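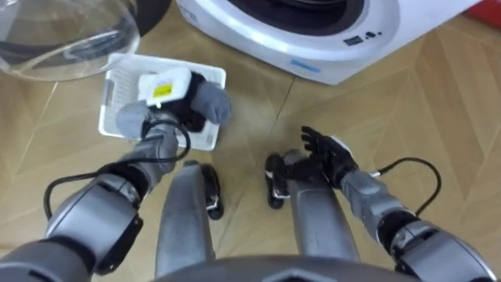

Dilside Residents Board > Utilities > Water bill jumped, what should I check first

plumcrate
Opened the October bill and the usage is 3,419 gallons. The one before was 1,039. Two adults, no yard, no pool, same habits as always. I called and the person on the phone said the reading was "actual" and not estimated, and that was the end of the call. Before I pay for a plumber I'd like to know what other people in Dilside have found when this happened to them.

gatepost_r
Toilet. Put food coloring in the tank, don't flush, come back in half an hour. If there's color in the bowl the flapper is leaking. Mine leaked for a whole billing period and I never heard it.

plumcrate
Did the coloring in both toilets before I posted. Should have said so. Bowls stayed clear.

mill_row_tenant
Then read the meter yourself. Lid is near the curb. Turn off everything in the house, write the number down, wait two hours, read it again. If it moved you have a leak somewhere. If it didn't, you used the water or somebody wrote down the wrong number.

Also check whether you were switched to the new Zustis meters. Our side of Arik Street got them in the spring and three houses had odd first bills.

hollisgreen
The new meters are fine. The old ones ran slow and people got used to paying for less than they used. My bill went up too when they swapped it and it has stayed at that level, which tells me the new number is the right one.

mill_row_tenant
Yours went up a little. Hers tripled. A slow meter doesn't explain that.

hollisgreen
It could if the last couple of bills were low guesses and this one caught up. Look for a small E next to the old readings.

plumcrate
Found the old bills. No E on any of them. I do have a Zustis meter, put in before we moved here. Will do the two hour test tonight after 9.
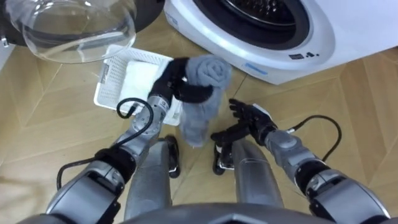
dunmore_st
I'd look at the laundry before digging up anything. We were over by a lot one winter and most of it was small loads, the washer going every day for next to nothing. If you have a front loader with the clear round door, like the white one in the picture, open it and check the black rubber ring inside the opening too. Ours had a split at the bottom and was leaking down behind the baseboard. That part wasn't much water. The daily loads were.

gatepost_r
A front loader doesn't use enough for this. Even at one load a day you won't get to an extra 2,000 gallons.

dunmore_st
Ours is an old one and it does an extra rinse by default. I didn't say it was all of it.

hollisgreen
Softener? They can get stuck regenerating and the water goes right down the drain. You won't see a puddle.

plumcrate
We do have a softener. It came with the house, brand is Du, and I've only ever put salt in it.

OK, test results. Everything off, first reading to second reading, two hours, meter moved 9 gallons. Then I put the softener on bypass and did it again for an hour. No movement at all.

mill_row_tenant
There you go. Leave it on bypass until somebody looks at the valve.

gatepost_r
I paid 200 for a rebuild on mine. A new unit was quoted at 505 plus the install. Get the rebuild price first.

hollisgreen
Ask Zustis for a leak adjustment as well. You need the repair receipt and both meter readings with the times written next to them. They turned me down once for leaving off the times.

plumcrate
Wrote the times down, luckily. Calling about the valve in the morning.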